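Killville bench — equipment progress note for Vandana Uniyal
29 July 2023
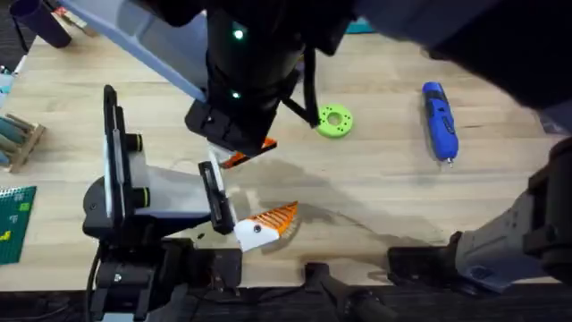
The bench this week: orange plate in the upper gripper, toothed block and green ring on the table, blue screwdriver to the right.

Hi Vandana,

You asked where we'd got to with the money, so I'll start there. Of the 3000 you released for grippers and fittings we have 200 left, and I'd like to hang on to it for fingertips. We get through those faster than I put in the plan (my fault, I guessed low).

Hok-lam has been working out what we need to buy next and what can wait. Top of his list is a proper parts tray. At the moment pieces get put straight down on the wood, and every new layout means teaching the positions again. Charpentier have quoted 54 per tray and we'd want four. I'd say yes to that one now.

The second thing is bigger. Abelardo would like a powered screwdriver that mounts on an arm — the cordless one is fine for us but it's a hand tool, and I don't want to build the assembly work round it. Kamine sell one that might suit, only their lead time is awful, so if it's going to be here for October we'd have to order soon. I'm still waiting for a second price from Etville.

Spare cables I've left out altogether. Timothée reckons we can manage until the next budget and I'm happy to go along with him.

Could you let me know about the trays first? The screwdriver can wait until I've got both prices in.

Quentin Moulin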